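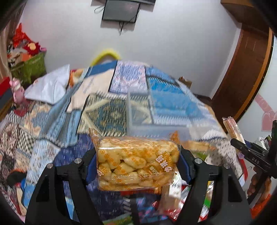

CLELLHAM, September 2026

Clellham Residence > Student Life > Galleries > Sharing Snacks

Search galleries Enter keyword Go

Sharing Snacks: A Gallery from the Upper Floors

The Residence Office is pleased to present a short gallery on packaged snacks and how they are stored in student rooms. It accompanies the revised guidance on dry food, which applies to all 4 houses from the start of the term. Larger versions of the pictures may be requested from the office.

Puffed snacks, pale yellow, in a clear wrapper. The pieces are stacked tightly and can be seen through the film, behind large white Chinese characters edged in reddish brown. A translucent plastic bin stands on the patchwork-patterned bedcover.

Bins of this general type are permitted in all rooms. Residents are asked to keep one bin per person for dry food and to store it on a shelf or in the wardrobe overnight. Food should not be left on beds or window ledges. Bins with a lid are preferred in Mulligan House, where the rooms open directly onto the garden.

Individually wrapped items remain the most practical choice for shared rooms. They keep well after the outer bag has been opened, and they can be offered to guests without the use of plates. Residents who receive parcels from home are reminded that the post room at Skukow House holds packages for 3 days.

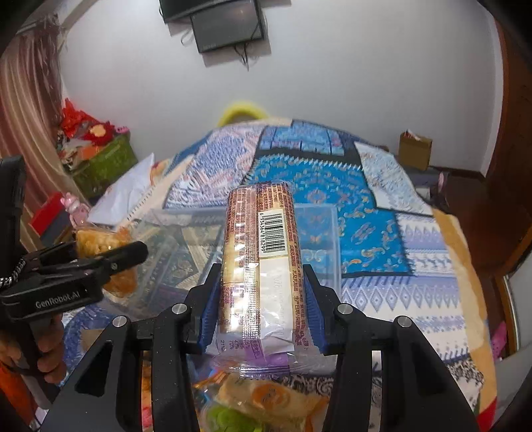 Labels should stay on any item placed on a common shelf. Ingredients and nutrition figures are of use to residents with allergies, including those who may need help reading a label in another language. The office keeps a list of students willing to translate, and requests are answered within one working day.

The Sarkance Room pantry has space for 1,000 small items and is open to all residents. Unopened snacks may be left there at any time. Fresh food, homemade food, and anything past its printed date cannot be accepted.

Text by Fergal Nic Giolla, Residence Office.

Contact the Residence Office | Copyright Clellham Residence | Back to top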